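# Drying washing indoors in winter, no garden, north-facing flat

**pegbag_lil**

Moved into a first-floor flat in Cokidton in February. No garden, no balcony, and the tenancy says nothing may be hung out of the windows. The bedroom is the only room with space for an airer. Jeans are still clammy on the second morning and there are black specks coming up in the corner behind the wardrobe.

I've been offered a second-hand Vitix dehumidifier, the 10 litre one. Is that worth having, or should I carry everything to the launderette and be done with it?

**sootfall**

Get the dehumidifier. Put it in the smallest room you've got, shut the door and the window, and point the outlet at the airer. The bathroom is best if the airer fits. A wash goes on at teatime here and is dry when I get up.

The specks are mould. Wipe them off with a proper mould cleaner and pull the wardrobe out from the wall so air can get behind it.

**Grendon**

I'd disagree with shutting the window. I've dried clothes indoors for years with the window on the latch and the radiator on low, and I've never had mould. People buy machines to fix something an open window does for free.

**sootfall**

It isn't free if the radiator is on. You're heating the street. And if the window is open the dehumidifier is trying to dry the whole of Cokidton.

**Grendon**

I don't have a dehumidifier, so that doesn't arise.

**kyunghwa_g**

I went the launderette way for the heavy things and kept the airer for shirts and smalls. Whatever you decide, check the spin speed first. Ours was set to 800 by the previous tenant and I never looked. Turning it up made more difference to towels than anything else I tried.
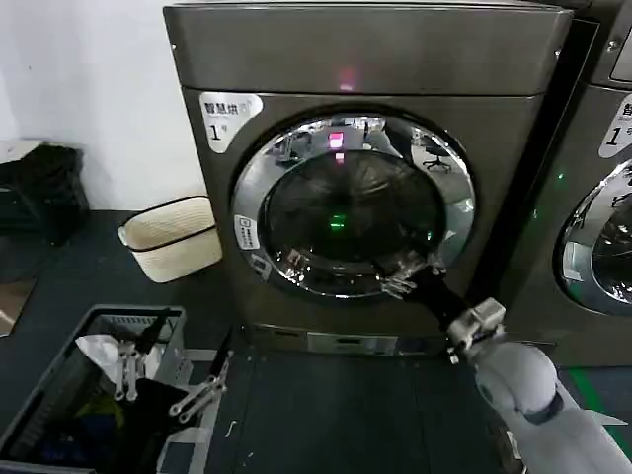 Towels and bedding are what put the damp in the air, so those are what I'd get out of the flat. You only need one good machine to do that job. The big front loader I use has a white sticker in the top left corner with a number 1 on it and Chinese above, and the first part reads as "smart drying". I was doubtful about the smart bit, but a double duvet cover comes out without a wet knot in the middle if I button it up before it goes in.

— Kyung-hwa Gil

**pegbag_lil**

Thank you, hadn't thought of the spin speed. It was on 1,000. It goes up to 1,400, so I've changed it.

What does the dehumidifier cost to run? I pay 27p a unit.

**sootfall**

Look for the watts on the label at the back. If yours says 200, that's a fifth of a unit an hour, so 5.4p an hour on your tariff. Compare that with a 2,000 watt fan heater, which would be 54p. I've known people dry clothes with a fan heater and then wonder about the bill.

**Grendon**

Nobody mentioned a fan heater.

**sootfall**

My sister has one going as we speak.

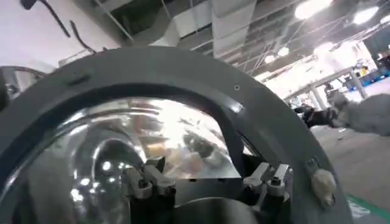

One more thing about second-hand ones. Ask how old the filter is, and whether it has been stored on its side. If it has been lying down, stand it upright for a day before you plug it in. Check the tank clicks in properly as well. I bought one with a cracked float and it cut out every twenty minutes until I glued it.

**d_huenchuman**

There's a middle way, which is a heated airer with a cover. I have the Dellon. It's slow, but the cover keeps the warmth in and it folds flat behind a door. You still have to get rid of the moisture, so I lift the cover at the bottom and run the bathroom extractor.

I wouldn't buy the Worku one. The feet slide on lino and the bars are too close together for anything thicker than a T-shirt.

**Grendon**

I have the Worku and get on fine with it. Mine is on carpet, mind you.

**kyunghwa_g**

Carpet would do it. 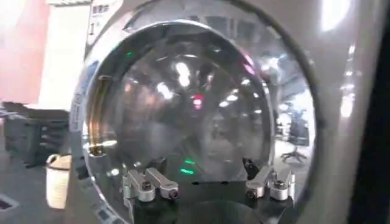 Lil, on the cost of going out to dry things, the money is only part of it. The waiting is worse than the price, so take a book and go early in the morning if you can. I was killing time looking at the chrome dome, which is polished so well that the ceiling lights show in it, and the feet of an office chair lower down. Take your own bag for folding into too. If you pack sheets while they're warm and leave them in the bag overnight they go limp and smell a bit stale, so get them out as soon as you're home.

**pegbag_lil**

Decided to have the Vitix. Picking it up tomorrow at 6 and the seller says it has been kept upright. Bedding will go out as Kyung-hwa suggests, at least until the weather turns.

Grendon, I did try the window on the latch last night. It was very cold and the jeans were the same.

**Grendon**

What was the radiator on?

**pegbag_lil**

Off. I'll try it on low.

**d_huenchuman**

Hang the jeans by the hems with the pockets pulled out, whichever way you go. The waistband is always the last bit to dry.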